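Viratitz Adds Readability and Feed Freshness Checks to Umeck

9/17/20 - Viratitz today released an update to Umeck, its analysis tool for RSS and Atom feeds. The update adds two reports, one for reading level and one for the time since a channel last changed.

Umeck now compares the publication date of each entry with the date the feed file was modified. Where the two disagree, the entry date is used and the channel is flagged for review.

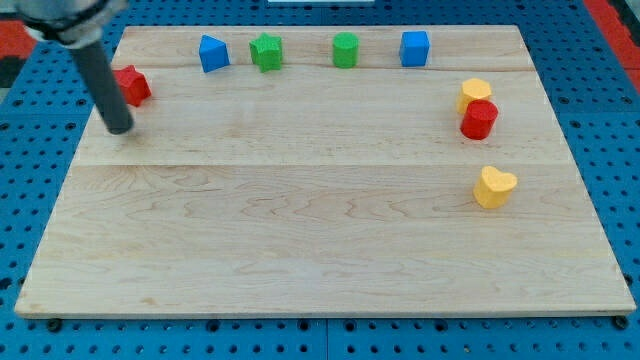 Image share is calculated separately from text length. Enclosures and inline pictures are counted once per entry, and repeated logos are left out. Alt text goes into the readability score as ordinary words, so a short phrase such as "red star-shaped block on a wooden board" adds to the word total but does not change the sentence average.

"Long articles were scored too high in the old version," said Sowmya Ramasamy, product lead at Viratitz. "Sentence length is now weighted by section."

Existing accounts receive the update in December. Media contact: Anil Reddy, Viratitz.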